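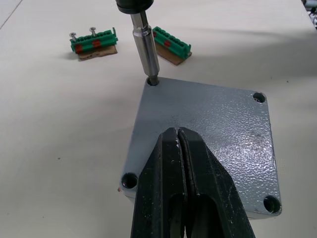
Seit 15 Jahren bauen wir bei Trikance Geländer und Handläufe für Treppen in alten Häusern. Gegründet wurde die Werkstatt von Henrik Vogler, der bis heute jede Treppe selber ausmisst. Viele Kunden denken zuerst an den Handlauf, wir denken zuerst an den Boden. Eine dicke graue Metallplatte mit abgerundeten Ecken wie hier sieht einfach aus, und mit solchen Teilen beginnt bei uns das Gespräch über die Befestigung.

In unserer Kartei stehen 624 Treppen, die meisten in Stendemine und in den Dörfern von Ranine. Die Zeichnungen bewahren wir alle auf – auch nach vielen Jahren können wir eine Strebe passend ersetzen. 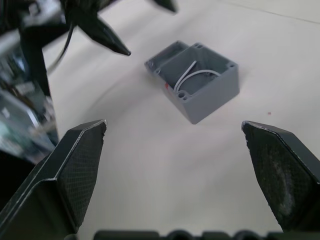 Wie wir arbeiten

Zuerst kommen wir zu Ihnen und messen. Danach erhalten Sie eine Zeichnung und einen festen Preis.
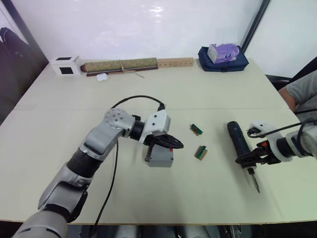
Erst wenn Sie beides unterschrieben haben, bestellen wir das Material. Die Montage dauert meistens zwei Tage, und die Treppe bleibt am Abend begehbar. Im März ist unser Kalender sehr voll, bitte melden Sie sich dafür früh.

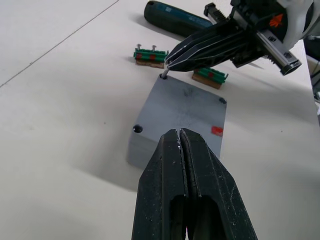
Was kostet das Ausmessen?
Innerhalb von 37 Kilometern ist es kostenlos, darüber berechnen wir nur die Fahrt.

Suche Suchbegriff eingeben Los

Zuletzt aktualisiert: 2025-12-04

Weitere Beiträge
Handlauf für Kinder: die zweite Höhe
Haus Kettler: eine Wendeltreppe von oben bis unten
Geländer pflegen im Winter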